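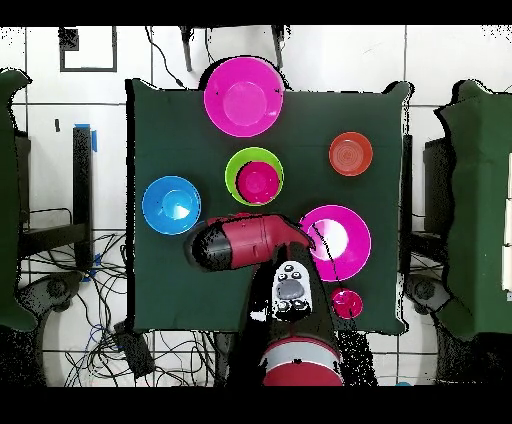 Board: Picnics, potlucks and cookouts
Topic: Cold noodle salad for 31 people, help me plan!

valquiria_t
05/05/2021
Hi all, Valquíria Tavares, longtime reader, first real post! I'm doing the food for our block lunch at Sampaio Park and I'm set on cold sesame noodles (my favorite thing on earth). 31 people. Do I dress the noodles at home or at the park? And has anyone tried the Willex rice vinegar?

brultlow_bill
Dress at home, the night before. Noodles drink up the sauce and taste so much better the next day. I've done it this way for years and the bowl always comes back empty.

pickle_aunt
Oh no, Bill, I have to disagree! Overnight noodles go gummy. Rinse them cold, toss with a spoonful of sesame oil, and pour the sauce on right before people eat. Night and day.

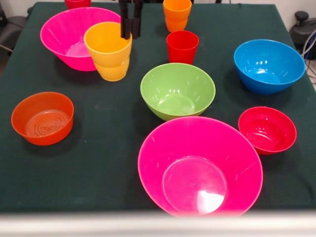 pickle_aunt
Also, sauces! I make 2, one peanut and one plain soy and ginger, so the kids and the peanut-free folks get fed too. Whatever you serve in, go wide. A bowl with a big flared rim like the hot-pink one is just right for tossing, you can get two forks in there and really go at it without flinging cucumber everywhere. Keep the peanut spoon far, far away from the other bowl.

valquiria_t
Two sauces, love it!! Doing that for sure. What about crunch? I was thinking cucumber, radish and a mountain of scallions.

vunico_road
Salt the cucumber first and let it drain, or you'll have soup by noon. And please add cabbage! It's cheap and stays crisp for hours. I'm with Bill on dressing early, by the way, just go heavy on the sauce. 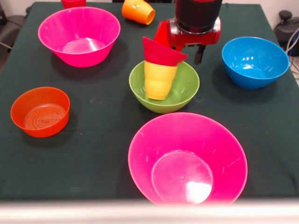

vunico_road
Hold back a cup of it too, and stir that in at the park to loosen everything up. I did this in March for my sister's shower and people were asking for the recipe before they sat down.

pickle_aunt
OK, the held-back cup I can live with. Still rinsing my noodles and dressing them late though!

brultlow_bill
Gummy means overcooked. Pull them a minute early and try it my way once.

valquiria_t
I'm making a small batch of each tonight, so excited. Will report back on which one my husband finishes first!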